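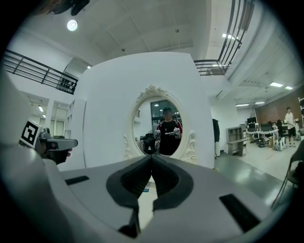 Mounting an Ornate Oval Mirror on a Freestanding Panel

This procedure covers fixing a carved-frame oval mirror to the face of a tall freestanding panel. It applies where the walls are unsuitable for drilling, or where the mirror has to stand in the open part of a room, as is common under a mezzanine or beside a stair. The worked figures are for the Hanine white oval mirror on a Stolatard panel. Other combinations follow the same sequence with their own dimensions.

Before you start

Read the load rating on the panel's label. It applies to the panel standing on its own base on a level floor. If the label is missing, do not estimate the rating from the panel's thickness. Weigh the mirror with its hardware attached, and compare the total with the rating.

Check also that the panel has a solid core or an internal rail at the mounting height. A hollow panel will accept a screw and hold it for a while, but the hole enlarges under load.

Tools and materials

Tape measure and soft pencil
Spirit level
Drill with a depth stop
Two flush-mount hangers, Zemo or equivalent, with screws
Low-tack masking tape
Paper for a template
Felt pads, self-adhesive
Folded blanket

Step 1. Make the template

Lay the mirror face down on the blanket. A carved crest must not carry the weight of the frame, so fold the blanket double under the oval and leave the crest clear of the table. Trace the outline on paper, including the crest and the side scrolls. Mark both hanger positions and the vertical center line, then cut the template out.

Step 2. Set the height

Measure from the floor to the center of the glass, ignoring the crest. The crest adds height above the oval and nothing below it, and a mirror centered by its overall length will hang with the glass too low. For standing use, 156 cm from floor to glass center suits most adults. If the panel has rounded edges, find its center line from the widest straight portion.

Tape the template to the panel and view it from the far side of the room. Check what the glass will face. A window opposite gives daylight in the mirror but shows as a dark area after sunset – a pale wall is more even at all hours. A ceiling light in front of the mirror lights the person using it. One behind the panel does not.

Step 3. Drill

Mark the hanger points through the template and check them with the level. The points on the Hanine frame are 208 mm apart. Set the depth stop to the screw length less the thickness of the hanger plate. Drill at low speed through masking tape to keep the paint from chipping.

Step 4. Hang

Fix the hanger plates to the panel. Stick felt pads to the lowest part of the frame back, clear of the scrolls. Two people should lift, holding the oval and never the carving. Lower the mirror until both hangers seat, then pull the bottom edge forward slightly to confirm that they are engaged.

Step 5. Check stability

Push the panel gently at shoulder height from the front and from the back. It should return without rocking. If it rocks, add weight to the base or move the mirror down by 70 mm and repeat the check. Where children use the room, tie the panel to the building structure regardless of the result.

Cleaning

Dust the carving with a dry brush, from the crest down. Spray glass cleaner on the cloth and keep it off the frame, as liquid collects behind the flourishes and lifts the paint. Retighten the hanger screws every June.

Text: Aigars Ots. Revised 21/09/2018.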